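Startseite Newsletter Werkstatt Termine Archiv Kontakt

Suche: Suchbegriff eingeben Los

Werkstattbrief, 22. Juni 2026

Handgreifer im Vergleich: Schaumpolster oder glatte Backen?

Seit April laufen bei uns zwei Bauformen des handgeführten Zweifingergreifers nebeneinander. Die eine kommt von Niltov und hat glatte Kunststoffbacken, die andere ist der Clellotach in der gepolsterten Ausführung. Beide tragen eine Kamera am Griff, beide werden paarweise benutzt, also mit je einem Gerät pro Hand. Mit den Aufnahmen trainieren wir später die Steuerung der beiden Arme im Nebenraum. Welche Backen dafür taugen, war bis zuletzt offen, und ganz entschieden ist es auch jetzt nicht.

Verglichen wurde mit Textilien. Harte Gegenstände wie Becher oder Schachteln hatten wir im Winter schon durch, dort lagen die beiden Modelle so dicht beieinander, dass sich ein weiterer Durchgang nicht gelohnt hätte. Stoff ist unangenehmer. Er gibt nach, er rutscht zwischen den Backen weg, und wenn man zu fest zudrückt, zieht man die zweite Lage gleich mit.
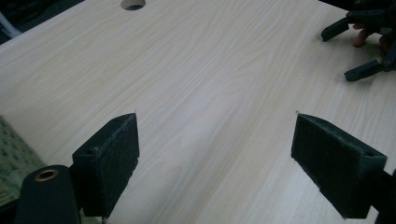
Gepolsterte Finger über der Tischplatte, oben rechts der zweite Greifer in der Hand.

Insgesamt haben wir 1.065 Griffe ausgewertet, verteilt auf 5 Aufgaben: Tuch aufnehmen, Tuch ablegen, einmal falten, rollen, in den Korb legen und wieder herausholen. Die Polster schneiden beim Aufnehmen und beim Herausholen besser ab. Beim Falten ist der Unterschied klein. Beim Ablegen haben die glatten Backen einen Vorteil, der Stoff löst sich sauberer und bleibt seltener am Finger hängen.

Sze-wing Tseng hat die meisten Durchgänge selbst geführt und nach jeder Sitzung ein Blatt mit Notizen abgegeben. Darin steht mehrfach, dass sie mit den Polstern weniger Kraft im Zeigefinger braucht. Nach 30 Minuten am Stück macht das etwas aus. Mit den glatten Backen hat sie die Pausen früher gesetzt.

Gegen die Polster spricht der Verschleiß. Das Material wird an den Kanten faserig, und irgendwann verändert sich damit auch die Reibung. Für die Auswertung ist das lästig, weil ein Griff vom Anfang der Reihe dann nicht mehr ohne Weiteres mit einem vom Ende zu vergleichen ist. Wir wollen die Polster künftig nach 2.000 Griffen tauschen, unabhängig davon, wie sie aussehen. Der Wechsel selbst geht schnell, der Kleber muss allerdings über Nacht aushärten. Ein zweiter Satz Finger liegt deshalb fertig beklebt im Schrank.

Am schwierigsten war der Korb. Die Finger müssen von oben zwischen Stoff und Flechtwerk, und bei gerollten Tüchern trifft man leicht nur die äußere Lage. Wer dann anhebt, rollt das Ganze auf. Gut funktioniert hat, einen Finger seitlich neben die Rolle zu setzen, den Greifer ein Stück zu kippen und erst danach zu schließen.
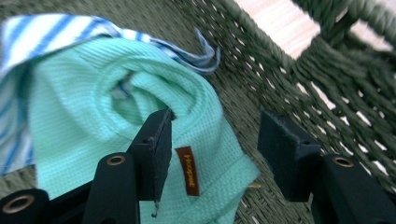
Fung-ping Tang ist mit dem Vergleich nicht ganz einverstanden: Die Polster seien am Clellotach, die glatten Backen am Niltov gemessen worden, und die beiden Geräte hätten unterschiedlich lange Hebel. Man wisse also nicht, wie viel vom Ergebnis auf das Polster gehe und wie viel auf die Mechanik. Dafür müsse man die Polster einmal auf die Niltov-Finger kleben und dieselben Aufgaben wiederholen.

Der Einwand ist berechtigt. Die Lochabstände passen nicht zueinander, wir brauchen eine Zwischenplatte. Die Zeichnung ist fertig, gedruckt wird sie im Juli. Bis dahin bleiben beide Geräte im Einsatz, und in der Aufnahmeliste bitte immer eintragen, mit welchen Backen gearbeitet wurde. Bei den älteren Einträgen fehlt die Angabe zum Teil. Wer sich noch erinnert, trägt sie bitte nach.

Zur Kamera noch ein Punkt: Bei schnellen Bewegungen über dem Korbrand verwischt das Bild. Eine kürzere Belichtung hilft, kostet aber Helligkeit. Wir probieren es mit einer zusätzlichen Leuchte über dem Tisch.

Zuletzt im Werkstattbrief
Telport: Neue Firmware für die Armsteuerung
Kalibrieren mit der Lui-Tafel
Becher und Schachteln: Ergebnisse der Winterreihe
Kabelführung am Griff, zweiter Versuch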